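Eston Gripper and Camera Comparison
Progress report to the Vídalín fund
Prepared by Traian Avram, with Xinyi Pan and Jacinto Manríquez

Dear Eyvindur, and everyone else at the fund who was kind enough to read our first letter all the way to the end,

It has been a busy spring, and I am glad to say that most of what we promised you is either finished or well on its way. You will remember that the grant was meant to help us settle two questions before Fesinetti spends money on hardware: which gripper to put on the arm for small household objects, and where the cameras ought to go. We said we would do the first part entirely in simulation, and we have stuck to that.

Xinyi built the rooms, and I can't thank her enough for her patience with the bathroom, which was rebuilt more than once (the walls kept coming out so dark that the black fingers vanished against them). The test arm there is the simulated Franka, and the main task is small-object handling on top of the closed toilet lid, with a little gray cup as the object we care most about. A lid is a nasty surface for this kind of work – curved, glossy, and backed by a tank that leaves the arm very little room.

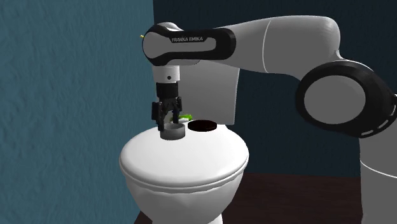 We have now run 1,987 trials in all, and 900 of those were in the bathroom. The parallel-jaw gripper is still our baseline, and so far it has been the steadier of the two grippers when it comes down from straight overhead. The Rurov gripper does better on wide objects, but its body is bulky and it bumps the tank more often than we would like. Jacinto thinks a gentler approach angle would cure a good part of this, and I am inclined to believe him, though I would like to see it in the numbers before I put it in a recommendation to you.

Cameras have turned out to be the more interesting half of the project, at least to me. A view taken close to the fingers shows edges and gaps that a view from across the room simply can't, but it also loses all sense of where the arm is. Big parts in the foreground can fill a good share of the picture, and then the controller has to work from whatever is left over. We tried 5 camera placements and have dropped 2 of them. 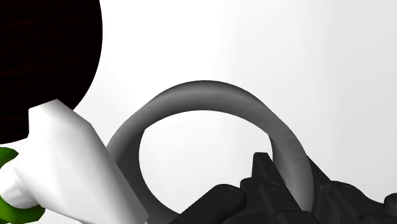
Page last changed: May 15, 2020

Of the placements we kept, my own favorite is a high one that looks down past the forearm and takes in the lid, the fingers and a good stretch of floor. It gives up some detail at the fingertips, and the forearm does get in the way of the far wall, but you can tell where the arm is in relation to the toilet, and the controller seems to like having that too. Dionysis Raptis, who looks after our controllers, would rather pair it with a close view and let the software weigh the two. We have agreed to try it his way first, mostly because his version is already half written.

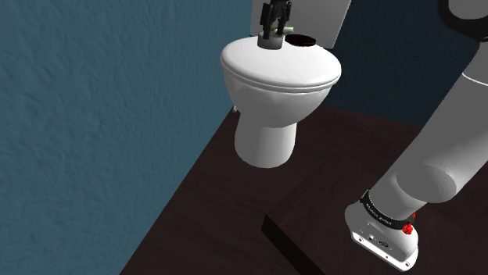 What is left to do

The paired-camera runs come next, and we expect to have them finished in June. After that we will repeat the bathroom set with the Rurov gripper at Jacinto's new approach angle, using the same starting positions as before so that the comparison is a fair one. Spending is in line with the plan, and we are not asking for any change to the budget.

One small request – if the fund has a preferred layout for the final results table, please send it along before we start filling in ours.

With warm thanks from all of us,
Traian Avram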